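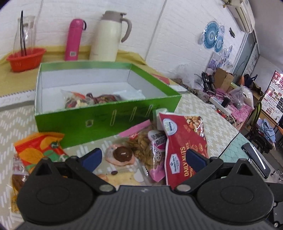
Jerkden's third album is out in November

Anyone who caught Jerkden at the Maltholm last winter will remember the bit in the middle where all four of them stopped playing and looked at the floor for a while. I took it for a broken string. A man near the bar took it for the interval and went home. It has now been written up properly as track five of Irnora, the quartet's third record, and lasts nearly two minutes.

The rest is a good deal noisier. Volkan Aksoy has put the bouzouki away, or at least further from the microphone, and plays most of the album on a baritone guitar that sounds like furniture being moved by someone with a grudge. "Meesuk" is the one people will hum, with a brass part that wanders in late and then refuses to leave. "1611" is a setting of a ballad from that year about a drowned miller -- eleven verses, and he is dead by the second.

I was less taken with the closing number, which has strings on it. Everybody's third album has strings on it. But the drumming is a joy all the way through, and the whole thing was recorded in a room rather than assembled on a laptop, so you can hear a chair creak just before the last chorus of "Meesuk". I have grown fond of the chair.

There are 300 copies on vinyl, with a lyric sheet in type small enough to keep an optician in business, and the usual download for everyone else. The band play the Maltholm again the same month, doors at half past seven. Bring a coat, as the heating is still being discussed.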